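Grants & Partners > Progress Reports

Sep 18, 2018
Posted by the Nernthorpe Water Refill Project

Nernthorpe Refill: report to the Urquhart Fund on our second grant period

We're delighted with how this stretch has gone! When we wrote to you last, two refill taps were running, and the one outside the library kept losing pressure every time the school next door filled its tanks. The plumber traced that to an old valve under the sidewalk (older than any map the town has), and with the new valve in, the flow is steady all day.

We now have 4 taps open: the library, the bus depot, Jillari Park and the market hall. The meters show 3,789 gallons drawn since the park tap opened, and the park is well ahead of the others. Ball games explain a lot of that.

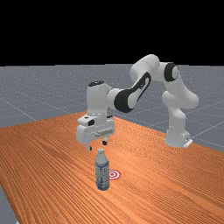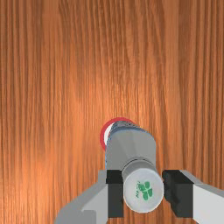

The school visits have been a joy. We reached 615 students with the talk on where town water comes from, and the fifth graders asked such good questions about the Iltia reservoir that we rewrote the handout to answer them. Teachers at two more schools have asked for dates, and we'd love to say yes to both.

Money is close to plan. Pipe work at the market hall ran over after we hit a concrete footing, and we covered the gap from the printing line by making the posters in one color. They look great anyway. The full sheet is attached to the mailed copy.

Still to do: the drain at the bus depot backs up in heavy rain and needs a wider grate, the park tap needs a lower spout for small children, and more than 30 shops have yet to get their window stickers. We want the drain fixed before the first hard frost, and the lower spout should be in by November.

Questions about this report: Nernthorpe Water Refill Project, Market Hall, upstairs office | © 2018 | Back to top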